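Solange Melnyk
7/28/26

Made the mistake of searching whether a newsreader is married. I have now read 2 articles of 776 words each and my understanding of the situation is somehow worse than when I started.

The newsreader is Virgilio Tan, who does the late bulletin on Talavera. Nice voice, good ties, reads flood warnings like he's tucking you in. My mum asked if he had a wife. A reasonable question from a woman of 74 with a cup of tea.

First article, from a site called Potik. Paragraph one: Virgilio Tan is a newsreader. Paragraph two: many fans are wondering if Virgilio Tan is married. Paragraph three: marriage is an important step in anyone's life. Thanks, Potik.

Then a section headed "Who is Virgilio Tan's wife?" which informs me that she is a supportive person who prefers to stay out of the spotlight. So far out that they haven't got her name. Or any sign that she exists.

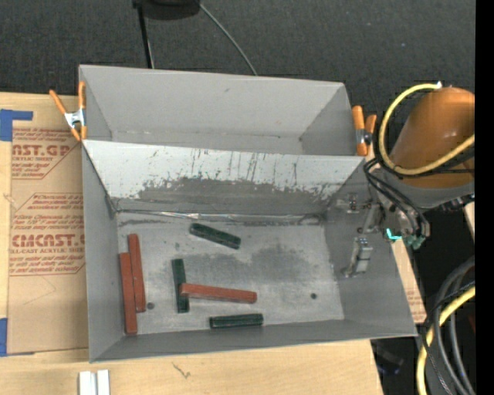
The next section was his height. Then his star sign, which they worked out from a birthday they'd described two lines earlier as unknown. I read that bit aloud to Mum and she said "well, he does seem like a Libra", so the system works.

Second article, Wotwood. Same article, but somebody had gone through it with a thesaurus. "Supportive" was now "encouraging". "Spotlight" had become "limelight". The late bulletin was "the tardy bulletin", and I'll be calling it that until I die.

Wotwood did have a comments section. 442 comments. Most were people asking if he was married. One was a bloke selling gutter guard. One said "I went to school with him, lovely fella, owes me a cricket bat", and that was the best journalism I found all evening.

The net worth figure deserves its own post. Potik has him in the millions. Wotwood has him on $2410. I don't know if that's a week, a year, or what was in his wallet at the time – they just put the number there and moved on to his hobbies (travelling, food, spending time with family).

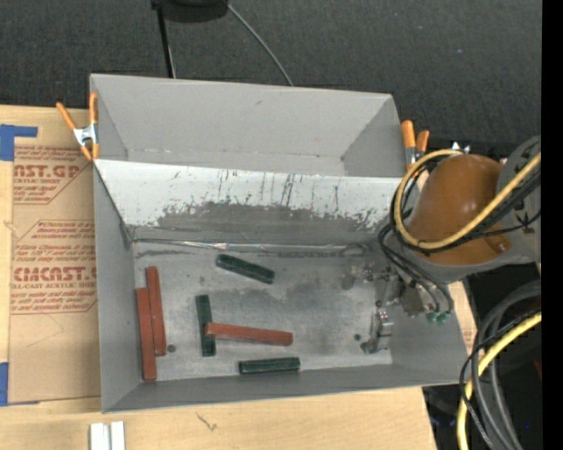 So is Virgilio Tan married?

He has never said so in public, and neither article quotes anyone who'd know.

Mum was not satisfied with this. Mum pointed out that in the October telethon he thanked "everyone at home", and that you don't say everyone if it's just you. I said he might have meant the viewers. She gave me a look.

She has since decided he is widowed. There is no basis for this at all, but she's told my aunt, and my aunt has told the lady at the chemist in a lowered voice. Give it a fortnight and Potik will be running it.

For completeness there was a third site, Fevutico, but it wanted me to turn on notifications before it would tell me about his early life. I have some pride.

Anyway she's now asking about the weather guy.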